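Projektbericht

Kollisionsprüfung und Bahnplanung für zwei Arme im gemeinsamen Arbeitsraum

Verfasser: Roman Sikora
Betreuung: Bogdan Kalinowski
Abgabe: 14. Oktober 2024

1. Ausgangslage

Das Labor setzt seit zwei Semestern die Planungsbibliothek Brimalix ein, um Bewegungen für den zweiarmigen Aufbau zu berechnen. In den bisherigen Berichten steht, die Bibliothek plane beide Arme gemeinsam und kollisionsfrei. Als ich das Projekt übernahm, wollte ich auf dieser Aussage aufbauen und eine Ablaufsteuerung für das beidhändige Öffnen von Behältern schreiben. Dazu ist es nur teilweise gekommen. Der größere Teil der Arbeit ging in die Frage, was »gemeinsam« und »kollisionsfrei« in unserer Konfiguration eigentlich heißt.

Die Aufgabenstellung lautete ursprünglich: Ein Arm hält einen zylindrischen Behälter am Körper, der andere greift am Deckel an. Der Abstand zwischen den Greifern ist dabei klein, kleiner als der Sicherheitsabstand, den die Bibliothek in der Voreinstellung verlangt. Mit der Voreinstellung findet der Planer also gar keine Lösung. Mein Vorgänger hatte den Abstand deshalb auf null gesetzt und das in einer Fußnote erwähnt.

2. Aufbau der Software

Der Ablauf besteht aus drei Prozessen. Der erste, Wendik, ist die Wahrnehmung: Er nimmt die Bilder der Kameras entgegen und schätzt daraus die Lage des Behälters. Der zweite ist der Planer, der dritte die Bahnausführung mit der Anbindung an die Motorregler. Zwischen den Prozessen laufen Nachrichten mit Zeitstempel, allerdings wurde der Zeitstempel bis zu meiner Änderung nirgends ausgewertet. Eine Lageschätzung, die schon veraltet war, wurde vom Planer genauso behandelt wie eine frische.

Das Szenenmodell des Planers enthält die Tischplatte als Quader, die Wände als Ebenen und jedes Armsegment als Kette von Kapseln. Die Kapseln stammen aus der Herstellerbeschreibung der Arme. Alles, was später angebaut wurde, fehlte darin: die Kameragehäuse an den Handgelenken, deren Halterungen und die Kabel. Man kann darüber streiten, ob Kabel überhaupt in ein starres Kollisionsmodell gehören. Die Gehäuse gehören sicher hinein.

3. Die Stellung am Behälter

Die kritische Phase beginnt, sobald beide Greifer am Behälter sind. Von da an liegen die Fingerspitzen so dicht beieinander, dass der Fehler der Kalibrierung zwischen linkem und rechtem Arm eine Rolle spielt. Im freien Raum fällt er nicht auf, und alle früheren Tests fanden im freien Raum statt.

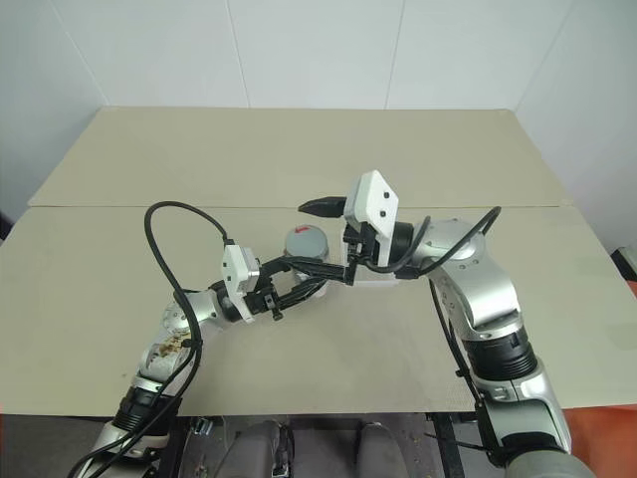
Abb. 1: Beide Greifer am grauen Behälter. Die weißen Kameragehäuse an den Handgelenken waren im ursprünglichen Kollisionsmodell nicht enthalten.

Das Modell hielt Stellungen dieser Art für unbedenklich, und zwar auch dann noch, wenn man die Arme in der Simulation weiter zusammenschob, bis sich die nachträglich eingetragenen Gehäuse längst durchdrungen hätten. Ich habe die Gehäuse als Quader ergänzt und die Greiferfinger durch engere Hüllen ersetzt. Die alten Kapseln um die Finger waren zu dick, die fehlenden Gehäuse dagegen unendlich dünn — das Modell war also an einer Stelle zu streng und an einer anderen blind. Dass man beides mit einem einzigen globalen Abstandswert ausgleichen wollte, konnte nicht gut gehen.

Für die Kabel habe ich keine befriedigende Lösung. Sie laufen in Bögen außen an den Armen entlang und ändern ihre Form mit jeder Stellung. Ich habe den Drehbereich der Handgelenke eingeschränkt, womit die schlimmsten Verdrehungen ausgeschlossen sind. Eine Modellierung ist das nicht, und ich möchte nicht, dass es im nächsten Bericht so genannt wird.

4. Was der Planer tatsächlich plant

Laut Dokumentation unterstützt Brimalix die gekoppelte Planung über alle Gelenke beider Arme. Das stimmt, sofern man die entsprechende Gruppe in der Konfiguration anlegt. Bei uns gab es diese Gruppe nicht. Geplant wurde zuerst der linke Arm, danach der rechte, wobei der linke in seiner Endstellung als Hindernis galt. Dass er sich während der Ausführung noch auf dem Weg dorthin befindet, kam nicht vor. Solange die Ausführung streng nacheinander erfolgte, war das harmlos. Die Ausführung wurde aber irgendwann auf gleichzeitigen Start umgestellt, um Zeit zu sparen, und der Planer wusste davon nichts.

Mit der gekoppelten Gruppe steigt die Dimension des Suchraums, jeder Arm bringt 7 Gelenke mit. Der stichprobenbasierte Planer bricht nach 2.000 Iterationen ab, so steht es in der übernommenen Konfiguration. Warum gerade dieser Wert gewählt wurde, konnte mir im Labor keiner sagen. Für einen einzelnen Arm reicht er meistens. Für beide Arme zusammen endet die Suche in den engen Stellungen häufig ohne Ergebnis, und zwar mit derselben Fehlermeldung, die auch bei einem unerreichbaren Ziel erscheint. Wer nur das Protokoll liest, hält die Aufgabe für unlösbar.

Ich habe die beiden Fälle getrennt. Vor der Suche wird jetzt geprüft, ob für die Zielstellung überhaupt eine kollisionsfreie inverse Kinematik existiert. Erst danach beginnt die Bahnsuche. Bricht sie ab, wird das als Abbruch gemeldet und nicht als fehlendes Ziel. Die Änderung ist klein und hat mir bei der Fehlersuche mehr geholfen als alles andere in diesem Projekt.

5. Wahrnehmung

Wendik schätzt die Lage des Behälters aus den Bildern der Handgelenkkameras und einer Kopfkamera. In der Annäherungsphase arbeitet das ordentlich. Sobald die Greifer vor dem Behälter stehen, verdecken sie einen Teil davon, und die Schätzung beginnt zu wandern. Der mitgelieferte Konfidenzwert bleibt dabei hoch. Ich habe versucht herauszufinden, was er misst, und bin im Quelltext auf einen Mittelwert über alle erkannten Merkmale gestoßen. Sind nur noch wenige Merkmale sichtbar, diese aber deutlich, fällt der Mittelwert gut aus. Als Maß für die Güte der Lage taugt er nicht.

Auf dem Deckel befindet sich ein kleiner roter Pfeil. Es lag nahe, ihn für die Bestimmung der Drehlage zu verwenden, und Bogdan Kalinowski hat das auch vorgeschlagen. Ich habe es eingebaut, bin aber nicht überzeugt. Ein anderer Behälter hat keinen Pfeil, und eine Software, die nur mit diesem einen Deckel zurechtkommt, sollte man nicht als Lageerkennung vorstellen. In der Konfiguration ist die Funktion abschaltbar und standardmäßig aus.

Praktisch gelöst habe ich das Wandern durch Einfrieren: Mit dem ersten gemeldeten Kontakt wird die letzte Schätzung aus der Annäherung festgehalten. Das setzt voraus, dass der Behälter sich beim Greifen nicht verschiebt. Ob diese Annahme hält, habe ich nicht systematisch untersucht.

6. Vergleich mit Skomico

Im Seminar kam die Frage auf, warum wir nicht auf Skomico umsteigen, das Bahnen durch Optimierung statt durch Stichproben bestimmt. Ich habe es an denselben Zielstellungen in der Simulation ausprobiert. Die Bahnen sehen glatter aus. Bei schlechter Startlösung bleibt das Verfahren jedoch in einer Durchdringung hängen und gibt sie mit niedrigen Kosten als Ergebnis zurück. Die Kollision steckt als Strafterm in der Zielfunktion, und ein Strafterm lässt sich abwägen. Man muss das Ergebnis also nachprüfen, mit genau dem Kollisionsmodell, das bei uns das eigentliche Problem war. Ein Wechsel des Planers hätte daran nichts geändert.

Die Arbeit von Szczepańska, auf die im Seminar verwiesen wurde, verwendet einen Aufbau ohne Kameras an den Handgelenken. Ihre Ergebnisse sind deshalb auf unseren Fall nur eingeschränkt übertragbar, auch wenn sie bei uns gern zitiert werden.

7. Stand und offene Punkte

Lauffähig sind das erweiterte Kollisionsmodell, die gekoppelte Planungsgruppe, die getrennten Fehlermeldungen und die Auswertung der Zeitstempel. Die Ablaufsteuerung fährt beide Greifer an den Behälter. Den Schritt danach, das Drehen des Deckels, habe ich nur in der Simulation umgesetzt. Dort klappt er, was wenig besagt, denn die Simulation kennt weder Reibung am Deckel noch Nachgiebigkeit der Finger.

Eine Erfolgsquote gebe ich nicht an. Ich habe während der Versuche laufend Parameter geändert, und eine Zahl über solche Läufe hinweg wäre ohne Aussage. Für eine brauchbare Messung müsste man die Konfiguration einfrieren, die Anfangslage des Behälters festgelegt variieren und auch die Abbrüche des Planers mitzählen. In den älteren Berichten wurden diese vor der Auswertung entfernt.

Offen bleibt außerdem die Kalibrierung zwischen den Armen. Sie wird von Hand angestoßen und das Ergebnis in eine Datei geschrieben, die kein Datum enthält. Wer das Projekt weiterführt, sollte dort anfangen, bevor er am Planer etwas ändert. Die geänderten Konfigurationsdateien liegen im Repository des Labors im Zweig »zweiarm-modell«, die alte Fassung ist zum Vergleich daneben abgelegt.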